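Home | Current issue | Archive | Authors | Subscribe

3. Attitudes to older workers in the two towns

The survey was carried out in Prurnadberg and Arnness, which have a similar mix of shops, small factories and care homes. We sent the form to 4,000 households and got 1,104 back that could be used. Questions covered job adverts, training, redundancy and how people felt they were spoken to at work. A smaller group of 164 people then took part in interviews.
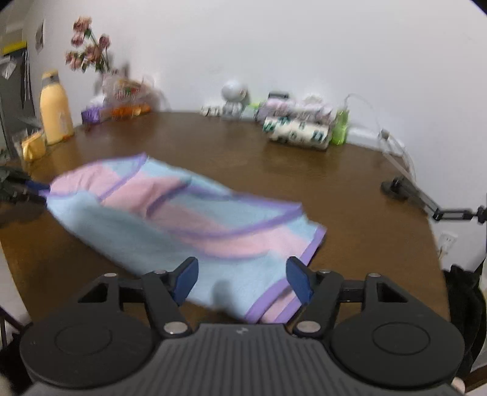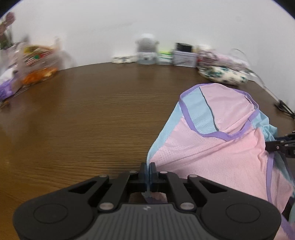 Figure 2. Cloth at the fingertips of a hand-held gripper: open (first panel) and closed on a thin edge of fabric (second panel).

3.1 Hiring

Most of those over 55 who had looked for work said that age had come up in some form. It was seldom said outright. People spoke of being called 'very experienced' in a tone they took as a refusal, or of being asked how long they meant to stay. One woman in Arnness had taken the dates of her schooling off her application and was then asked for them at the interview. A man who had run a stockroom for most of his working life was told the post would suit someone 'at the start of things'.

Employers saw the matter differently. The managers we spoke to said they judged each person on merit, and several pointed to older members of their own staff. When we asked what they meant by a good applicant, the words 'energy' and 'fresh' came up often. We do not think they were hiding anything. As Gallardo and Villanueva argued in their earlier paper on shop work, views about age tend to sit in the wording of a job long before anyone applies for it.

3.2 Training

Training was the area with the widest gap between the towns. In Prurnadberg the largest employer, Marti, offers the same courses to all staff and records who takes them up. Older workers there were about as likely as younger ones to have been on a course in the past year. In Arnness there was no such record at any firm we visited, and places were given out by line managers. Older staff said they were left off the list, or were asked in a way that made it easy to say no – 'you won't want to bother with this one' was a phrase we heard in more than one interview.

Some did say no. It would be wrong to put every refusal down to bias. Shift times, caring for a husband or wife, and plans to retire soon were all given as reasons. But six of those who had turned down a course told us they would have gone if they had been asked a second time.

3.3 Being spoken to

The interviews brought up a good deal that the form had missed. Jokes about memory were common and most people said they laughed along. Fewer said they minded, though some changed their answer later in the talk. Esperanza Villanueva, who led the interviews in Arnness, noted that people were slower to call a remark ageist when it came from someone they liked.

Younger workers also had complaints. Staff in their early twenties at Emau said they were passed over for work with customers and spoken to as if they were still at school. We return to this group in section 5, where the answers are set out by age band.

Shares: 6 | Comments: 0

Sign up to our newsletter to hear when new papers are added.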